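Inicio | Opinión | Casa | Archivo | Contacto

Usamos cookies propias y de terceros para mejorar tu visita. Si sigues navegando, aceptas su uso.

En defensa de la caja transparente

Llevo media vida escuchando que la ropa se guarda en cajones, bien alineada, en vertical, como si fueran fichas de biblioteca. Lo he intentado. Compré separadores, vi los vídeos, doblé camisetas en tercios y luego otra vez en tercios, y a las dos semanas aquello volvía a ser el cajón de siempre, con un calcetín huérfano asomando por detrás. Así que vengo a defender otra cosa, mucho menos elegante y bastante más mía: la caja de plástico translúcido encima de la mesa, y la ropa dentro, en montón.

Ya sé lo que me vais a decir. Que el plástico es feo, que parece un trastero, que una cesta de mimbre queda preciosa. ¡Y claro que queda preciosa! Pero en una cesta de mimbre no se ve nada, y yo soy de las que olvidan lo que no ven. Tengo un jersey que di por perdido un invierno entero y estaba en un baúl monísimo, a un metro de la cama.
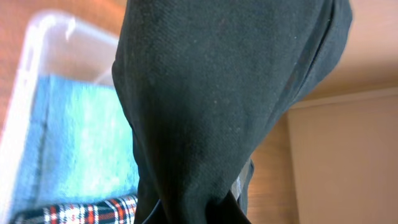 Lo oscuro, eso sí, es un problema aparte. La ropa negra recoge hasta la última mota de pelusa, y yo he llegado a la conclusión de que es mejor no pelearse. Hay quien pasa el rodillo antes de guardar. Yo lo paso antes de ponérmela, que es cuando me va a ver alguien – y me ahorro una pasada. Mi madre, que planchaba hasta los trapos de cocina, no me lo habría perdonado nunca.

Otra manía que he abandonado es la de separar por colores. Durante una temporada tuve una caja para lo blanco, otra para lo oscuro y otra para «lo demás», y lo demás era casi todo. Ahora mezclo. Lo grande y lo claro va arriba, porque son las cosas que más saco (fundas, toallas, alguna camiseta de dormir), y lo estampado se queda debajo, donde se adivina a través del plástico. No hace falta ver la prenda entera. Con una mancha roja borrosa me basta para saber qué caja es.
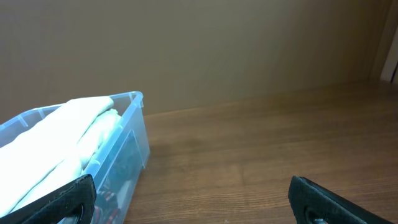

Lo blanco arriba; los colores, más abajo, a través del plástico.

Hablemos de las etiquetas, que es donde pierdo amigos. En Felta, la tienda de mi barrio, venden unas con marco y cordelito, en un paquete de 14, y las compré todas convencida de que iban a cambiarme la vida. Escribí «verano», «invierno», «entretiempo». ¿Alguien sabe qué es el entretiempo? Donde yo vivo dura una tarde. Acabé con una bufanda en «verano» y con el cordelito enredado en un botón, y las etiquetas siguen en un bote, por si un día hago mermelada.

Y luego está la mesa. Defiendo doblar en la mesa, de pie, con la caja al lado y sitio de sobra para extender la prenda. Sobre la cama se hace fatal: se hunde todo, te duelen los riñones y al final te tumbas. La pega de la mesa es que nunca está solo para eso, y la ropa convive con lo que haya caído allí durante la semana.
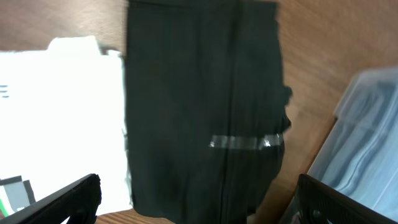 A mí esa convivencia me gusta. Me obliga a acabar. Si la ropa ocupa el sitio donde luego voy a cenar, la doblo, y la doblo ya, aunque sea regular. En el cuarto de la plancha, en cambio, una pila puede envejecer tranquilamente hasta noviembre.

Tampoco hay que gastarse un dineral. El otro día vi en el catálogo de Orneck un mueble modular para ropa doblada a 302 euros, sin contar las puertas. ¡Sin puertas! Por ese precio me compro cajas para mí, para mi hermana y para toda la escalera. Y si un día me mudo, las cajas van tal cual al coche, cosa que con un mueble modular no pienso ni intentar.

Os dejo cómo queda una caja a mi gusto, con su tela clara encima doblada a lo largo y los cuadros rojos y azul marino por debajo. Una esquina blanca se levanta por un lado y ahí se va a quedar.

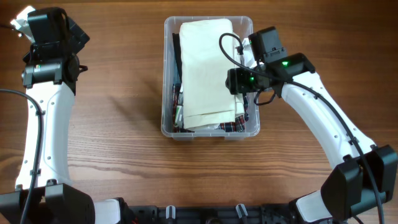 Lo que sí le pido a una caja

Que tenga el borde redondeado, para no dejarme los dedos. Que se vea lo de dentro, aunque sea a medias. Y que no sea enorme, que las muy grandes se llenan igual y luego no hay quien las baje del armario. Con la tapa soy flexible: casi todas las mías andan perdidas, y si alguien tiene un buen sistema para guardar tapas, que me escriba, porque llevo años buscándolo.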